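Search this site Enter keywords Go
Reading time: 9 minutes

Gerncombe Institute of Technology
Applied Robotics: Procurement and Evaluation
Handout 6: Appraising a hand-held gripper kit (the Droleo)

Issued to students 13 November 2018
Module leader: Shahla Asadi

1. Purpose of this handout

Students are asked to read this handout before the second laboratory session. It considers a single product, the Droleo hand-held gripper kit, from the position of an organisation that is deciding whether to buy it. The method applied here is the one set out in Handout 2 and will be required again in the written assignment due in February.

The handout does not recommend for or against purchase. It records what the kit is, how it was assessed at Gerncombe, what was found, and which matters remain open. Students should form their own judgement and be ready to defend it in the seminar.

2. What is being offered

The Droleo is sold by Zoubi as a complete kit for recording manual handling tasks. A person holds the tool and carries out the task with its two fingers, while a wide-angle camera fixed to the tool records the work. The recordings are then used to train a robot arm fitted with a matching pair of fingers. The buyer does not need to own the arm at the time of recording.

The standard kit contains the tool, one camera mount, a charger, a carrying case and two sets of finger pads. The camera is bought separately. Zoubi also offers a hosted service, Flumetti, which receives the recordings, checks them for faults and returns them in a form suitable for training. A subscription to Flumetti is optional, but the first three months are included in the price of the kit.

Students should separate these two purchases in their own minds. The tool is bought once and can be inspected on delivery. The service is paid for repeatedly, and its quality can only be judged over time. A sound appraisal gives each its own section and its own conclusion.

3. Method of assessment

The kit was used by four members of the teaching staff, none of whom had handled it before. Each received the printed guide and one hour of practice. They then recorded short handling tasks over a period of three weeks.

A total of 400 recordings were attempted. Of these, 346 passed the checks made by Flumetti. The remaining 54 were returned with a fault code, and each was reviewed by hand in the laboratory.

The tasks fell into two groups. The first used rigid goods: cartons, bottles and plastic tubs. The second used soft goods, chiefly cloth. Soft goods were included at the request of the module leader. A carton keeps its shape when it is lifted and a cloth does not, so a tool which performs well on the first may tell the buyer very little about the second.

4. Findings on the tool

4.1 Handling. All four users could operate the fingers after the practice hour. Two reported tiredness in the wrist after long periods of work. The tool weighs some 212 grams more with a camera and battery fitted than without, and most of that weight sits forward of the hand. Any organisation planning full days of recording should provide for rest breaks and should cost them.

4.2 Finger pads. The wide, rounded pads spread pressure well and left no marks on thin plastic tubs. They were less suited to picking up a single layer of fabric from a flat surface. Users tended to gather two layers at once, and had to release and try again. The narrow pads supplied as the second set reduced this difficulty, though they held bottles less securely.

4.3 Linkage. The arms which open and close the fingers are exposed. No cloth was caught in the joints during the assessment, but users were aware of the possibility and slowed down when working among loose folds. The supplier's guide is silent on this point. Students may wish to consider what wording they would expect to find there.

4.4 Field of view. The camera sees both fingers and a good deal of the surrounding work. This is a clear strength of the design. With large pieces of cloth, however, the material may fill most of the view and leave little of the background by which the position of the tool can be judged. Figure 1 should be studied with this point in mind. 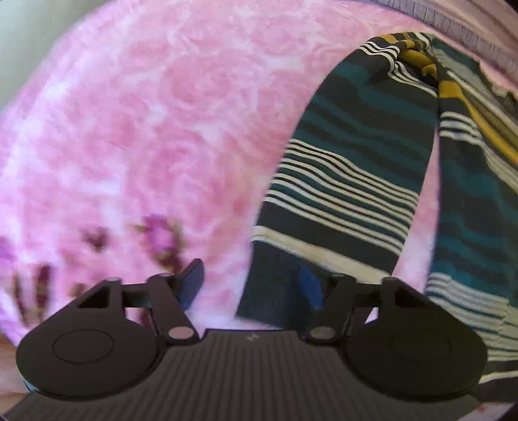
Figure 1. The gripper among soft goods: pink marbled tie-dye fabric, with a striped cloth hanging behind the right-hand finger.

Students should note how little of the area beyond the cloth remains visible in Figure 1. Software which follows the movement of the tool commonly relies on fixed features, such as the edges of a table or marks on a wall. Strong patterns on the cloth itself are of limited help, as the cloth may move. Of the recordings returned with a fault code, the larger share came from the soft goods group, and loss of position was the code most often given.

5. Findings on the service

Recordings were normally returned by Flumetti on the next working day. The fault codes were brief but consistent, and staff agreed with nearly all of them on review. In a small number of cases a recording was refused for poor lighting when the staff could see no fault. Zoubi replied courteously to questions on this matter and did not change the result.

Two points in the terms of service deserve attention. The first concerns ownership: recordings remain the property of the customer, but Zoubi may use them to improve its checking software unless the customer objects in writing. The second concerns storage: files are deleted after 60 days, and no reminder is sent.

6. Matters left open

The assessment did not include training a robot arm from the recordings. It therefore cannot show whether the accepted recordings are useful for their stated purpose. It shows only that they met the supplier's own standard. Students who overlook this limit in the written assignment will lose marks.

Wear on the joints and pads was not measured. Spare pads are listed by the supplier, but spare linkages are not.

7. Preparation for the seminar

Each student should bring a single page setting out the following:

- the questions a buyer of soft goods equipment should put to Zoubi before ordering
- a short trial, lasting no more than one day, which would test the concern raised in section 4.4
- a view, with grounds, on whether the Flumetti subscription should be renewed after the first three months

The kit may be examined in the laboratory during staffed hours. It must be signed out at the technicians' desk and returned in its case with both sets of pads.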